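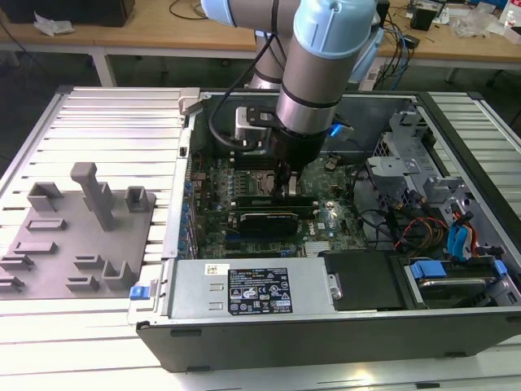 Last changed: 1 August 2024

Computer Basics for Office Staff
Handout 4: What memory does, and when to add more of it

These notes go with the fourth meeting of the course. Please read them before you come, and bring the worksheet from Handout 3, as we will use the table you filled in there.

1. Two words that are often mixed up

In everyday speech people say "memory" for two different parts of a computer. The first is the working memory, also called RAM. The second is storage, which means the hard disk or the solid state drive. Many of the questions I receive come from this confusion, so we start with it.

Storage keeps your files when the power is off. Working memory holds only what the computer is using at this moment: the open programs, the letter you are writing, the pages in your browser. When you switch the computer off, everything in working memory is lost. For this reason a letter that was never saved is usually gone after a power cut, unless the program keeps its own safety copy.

A comparison I like is the desk and the cupboard. The cupboard is storage. You can put a great deal in it, but you must stand up and walk to it. The desk is working memory. Whatever lies on the desk is under your hand, but a desk is soon full.

2. What happens when the desk is full

A computer does not normally stop when its working memory is full. It moves the things you have not touched for a while to a reserved place in storage, and brings them back when you ask for them. This is called swapping, or paging. Even a fast drive is much slower than working memory, and you notice it as a delay. You click on a window which you left open in the morning, and it takes several seconds before it answers.

Other signs are these:
The drive light is busy although you are only typing.
Switching between two programs is slow, but each program alone works well.
The browser loads a page again when you return to its tab.

None of these signs is a proof. A failing drive or a virus scan can produce the same behaviour. Always look at the figures before you spend money.

3. How to look at the figures

In Windows, press Ctrl, Shift and Esc together. The Task Manager opens. Choose Performance, then Memory. You will see how much memory is fitted and how much of it is in use. Do this in the middle of a normal working day, with your usual programs open. If you look directly after starting the computer, the result will be too friendly.

Write down the figure 2 times, once before lunch and once after it, and put both in the worksheet.

People are sometimes worried when the number is high. It need not be a problem. The system uses free memory to keep copies of recently used files, and it gives that memory back when a program needs it. What should worry you is a high number together with slow work.

4. An example from an office

The Eynon office used 10 desktop computers of the same age. The staff complained that the invoice program, Wurnus, was slow. The first idea was to replace all the machines. Stuart Greenwood looked at the memory figures first, and he found that only two of the computers were really short of working memory. Both belonged to colleagues who kept very large spreadsheets open all day. On the other machines the delay came from the network folder Clundanus, where 300 old reports were opened and checked each time the program started.

The reports were moved to an archive folder, and more memory was ordered for the two computers. No machine was replaced. We will discuss in the meeting which questions he had to ask, and in which order.

5. Before you order

Memory modules are made in several generations, for example DDR3, DDR4 and DDR5. They do not fit into each other's slots – the notch in the edge is in a different place. Modules for laptops are also shorter than those for desktop computers. Check the following in the manual of the computer or of its main board:
the generation of memory
the largest total amount the board accepts
the number of slots, and how many are free
whether modules should be fitted in pairs

Some thin laptops have their memory soldered to the board, and then nothing can be added later. It is good to know this at the time of buying.

At Trilinau, staff may not open a computer themselves. You fill in the request form and attach your worksheet. The form is not accepted without the two readings from section 3.

6. Preparation for the next meeting

a) Explain the difference between working memory and storage to a colleague, without using the desk and the cupboard. Write down the comparison you chose.
b) Close every browser tab that you do not need and take a new reading. How much has it changed?
c) Find out which generation of memory your own computer uses. If you cannot find it, note where you have looked.

Handout 5, about drives and backup copies, will be given out in the meeting.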